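Mending nights, and why the queue goes out of the door

We got to Celterberg late, rain coming in sideways, and the woman who runs the mending evenings already had a mouthful of pins. Interview done in bits then, between customers. She didn't want her name in. "They all know who I am, and if they don't they can come and bring a coat."

She started seven years ago with one sewing machine and a borrowed room over the bakery. Now it's the old Stisia shop on the corner, ground floor, rent paid out of a jar by the door. Give what you like. Some give nothing, which she says is fine.

What comes in? "Trousers. Always trousers. Hems, zips, the inside of the thigh where it rubs. Then school jumpers in the autumn and tents in April, don't ask me why people only look at their tents in April." She won't do leather. She won't do curtains any more either, after a pair that took up the whole floor for a week and were never collected.

She trained at Nakamura, the workroom that used to do alterations for half the shops in town. Piece work, paid by the garment. "You learned to be quick. You didn't learn to be nice about it." The workroom shut and she went into a office job for a bit, hated it, sat at lunch doing other people's buttons. That's more or less how this began.

The mending itself she is strict on. Wash it first. Turn it inside out and look at the whole thing before threading a needle, becuase the hole you came about is hardly ever the only one. T-shirts she calls the hardest teachers - the cloth stretches while you work and then sulks. Ballpoint needle, short stitch, don't pull. "People come in and say it's only a t-shirt. Well, you try it."

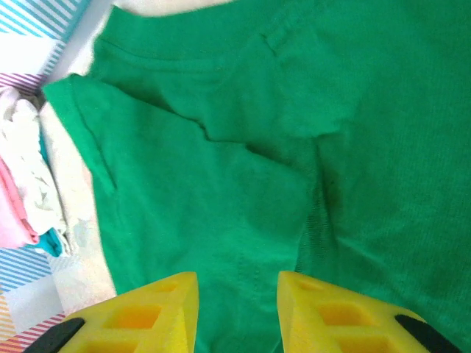

Green cotton, with a stitched hem at the sleeve.

Sleeve hems are where she starts beginners off. Small, straight, you can see if you've gone wrong, and unpicking one won't ruin your evening. After that, side seams. After that she leaves them alone and they shout if they need her.

Does it save money? She pulled a face. A new zip is cheap if you fit it yourself. Paying somebody properly for the hour is another matter, and she'd rather people knew that. "If I charged what it takes, you'd go and buy new. I would too, probably." The second-hand machine she uses most cost her 80 pounds and has been serviced twice. The newer one cost 275 and is in the cupboard. "It beeps at me."

There's a bigger plan, sort of. The Trevix building behind the station has a long room going, good windows, and she has been to look at it. Needs 1310 pounds up front, for the deposit and getting the sockets done. They're part way there. She wouldn't say how far.

And the young ones, do they come? Yes, more than before. They want patches you can see, bright thread, big stitches. She was taught the opposite, hide everything, and it took her a while. "First time somebody asked me for orange thread on a black coat I thought they were having me on." She did it. Now she's got a drawer of orange.

A man came in then with a rucksack strap in one hand and the rucksack in the other, so that was us done. She was already hunting for the thick needles. Doors open at six on Thursdays, bring your own thread if the colour matters to you, kettle's at the back.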